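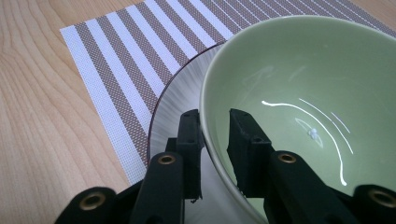

One finger inside the bowl, one outside. Wrist view from the hand-held gripper, table-clearing set.

Sat 30 January

I finally have a result on the dirty dishes question, so I'm writing it down before I start changing things again.

The background is in the July post. Kristóf and I had a policy trained on demonstrations recorded with the hand-held gripper, all of it on clean tableware. It cleared clean bowls from plates fine. Give it a bowl someone had eaten from and it got worse, and we couldn't agree on why. Kristóf's guess was that the food marks changed the image enough to confuse the encoder. Mine was that the grasp point was drifting for some other reason and the marks were a coincidence.

We recorded 700 new demonstrations. Half have clean dishes and half have something left in them: yogurt, milk, thin sauce, whatever was in the fridge. Same tables, same placemats, same two people recording. I trained one policy on the clean half and one on the mixed set cut down to the same size, so the amount of data was equal. Then I ran both on the arm, 30 trials each, every trial with residue in the bowl. A trial counts if the bowl leaves the plate and gets to the tray upright.

The clean-only policy got 16. The mixed one got 2 fewer failures, which I would not call a difference with this many trials.

So that looked like a win for my side, until I sorted the failures by where the fingers went. With the clean-only policy, most of the misses came on glossy bowls with streaks on the inner wall near the rim. The inner finger came down too far toward the middle and the grasp closed on air or clipped the wall at an angle. When the streaks were down at the bottom of the bowl it behaved normally. The mixed policy didn't make that mistake much. Its failures were mostly slips during the lift, with the fingers in the right place.

That means both of us were partly right. Marks near the rim do pull the grasp point, and training on messy bowls mostly fixes it. But there is a second problem with smooth glaze that more images won't help, and it was hiding the first one in the total score. The wrist camera can't tell you how hard you're squeezing.

Some things I'd do differently. I should have split placement errors from slips at the start and scored them separately. I also let the recording sessions run too long — the late demonstrations have sloppier approaches, and you can see it in the trajectories. Karabo Visser read a draft of these notes and pointed out that all my residue is white or close to it, so I can't say anything yet about tomato sauce or coffee. Fair point.

Next is a rerun with rubber pads on the fingers and nothing else changed. If the slips go away, I'll compare the two policies again with more trials and darker food. Kristóf is cutting the pads this week. I still have to wash the bowls.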